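Products > Hands and Wrists > Exercise > Lolier Hand Putty

Search the shop Go Clear

Lolier Hand Exercise Putty

11/19/19 by the Bridedus product desk

Lolier is a soft silicone putty for exercising stiff or weak hands. It is squeezed, pinched, rolled and stretched, and it slowly goes back to a flat puddle when it is left alone. People buy it for arthritis in the fingers and thumb, for weak grip after a wrist has been in plaster, and for general stiffness from typing, knitting or garden work.

It comes in 3 strengths. Soft is cream, medium is green and firm is blue. The colour goes all the way through, so two strengths kneaded together cannot be separated again. The putty has no scent and contains no latex, wheat or gluten.

If you have had hand surgery or a recent break, ask your hospital or physiotherapist before you start. They will tell you which strength to buy and which exercises to leave alone for now.

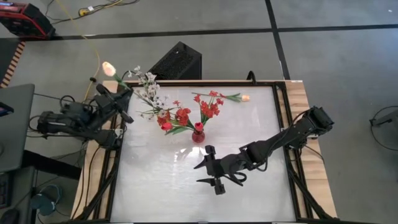 Most of the exercises are easier sitting down with your forearm supported and your feet flat on the floor. The rolling and pressing exercises need a hard, smooth surface. A glossy white top like the one under the flowers suits them well, and the putty will peel off it in one piece. The pale wood strips on either side of it are a different matter: putty pressed into grain or into the seams between planks has to be picked out with a cocktail stick. On a bare wooden table, work on a dinner plate or a large ceramic tile. Keep it away from tablecloths, sleeves and carpets.

Choosing a strength

Soft is the usual starting point for painful joints and for anyone who finds it hard to open a jar. You should be able to close your hand fully round a ball of it without holding your breath or hunching your shoulder. Medium is for hands that are stiff but not especially sore. Firm is for climbers, racket players and people near the end of their rehabilitation, and it is hard going if you have not used putty before.

If you are between two strengths, take the softer one. Cold putty feels firmer than warm putty, so a tub that has been in a car or an unheated porch should be brought indoors an hour before use.

Sizes

100 g — one hand, one person. The size most customers buy.
700 g — enough for a small exercise class to share out.
1000 g — clinic tub, supplied with a flat plastic spatula.

All sizes come in a lidded tub. The 100 g lid is a wide screw lid with a ribbed edge. The two larger tubs have a lever lid, which can be awkward with sore thumbs. If this is likely to be a problem, order several small tubs.

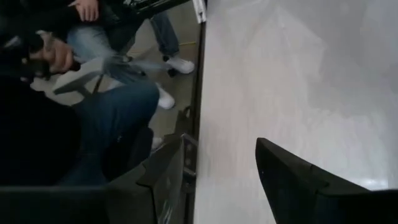 Bridedus — Hand and Wrist Department

Basic exercises

Warm your hands first. A bowl of comfortably warm water for a few minutes is enough, and dry them well afterwards. Take a piece of putty the size of a hen's egg. Go slowly, and rest between movements.

1. Full grip. Put the putty in your palm and close all your fingers into it. Hold, then let go. Reshape it and repeat.

2. Rolling. Roll the putty into a sausage with a flat hand, from the heel of the palm out to the fingertips and back.

3. Pinch. Stand the sausage on the table and pinch along it between your thumb and each finger in turn. Try to keep the thumb joint slightly bent.

4. Finger spread. Flatten a piece into a pancake, press your fingertips together in the middle and open them outwards against it.

5. Thumb press. Hold the putty in your fist and push your thumb down into the top of it.

Start with a short session once a day. If your hand aches a little afterwards and the ache has gone by the next morning, carry on as you are. If it lasts longer or the joints look swollen, have a day off and do fewer repeats next time. Stop and speak to your GP or therapist if you get sharp pain, numbness or pins and needles.

Putty will not cure arthritis. Regular gentle exercise can help to keep the fingers moving and the grip useful, and that is what it is sold for.
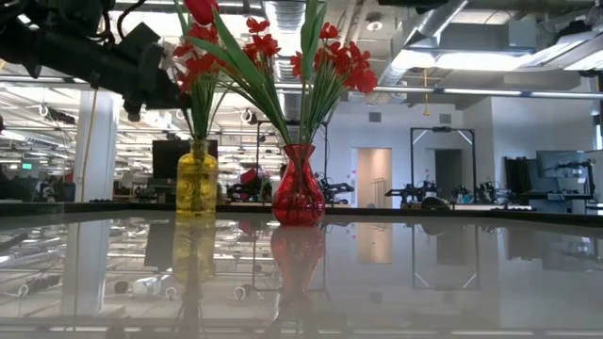
Cleaning and storage

Wash your hands before use and take off your rings. Hand cream makes the putty slimy, so put it on after the session. The putty cannot be washed. If crumbs or hairs get into it, pick out what you can and throw the piece away when it begins to look grubby.

Keep the lid on between sessions. Putty left on a shelf will spread and may run over the edge. Store it out of reach of small children and pets — it is not a toy and must not be eaten.

If it gets on clothing, leave it to cool in the freezer in a bag for an hour and then crack off as much as possible. Do not iron over it. It is very hard to remove from wool.

Sharing a tub

Putty passes germs from one hand to the next. In a class, give each person a piece in a named pot and do not return pieces to the main tub. Do not use it over broken skin, stitches or a rash.

Goes with

Jinero finger bands — light elastic loops for opening the hand against resistance. Useful if the finger spread exercise is too difficult with putty.

Wong wrist rest — a firm wedge with a wipe-clean cover, for supporting the forearm at the table.

Returns

Unopened tubs can be sent back in the usual way. Opened tubs can't be returned for hygiene reasons unless faulty. If you have ordered the wrong strength, leave the inner seal in place and contact the Hand and Wrist Department for an exchange.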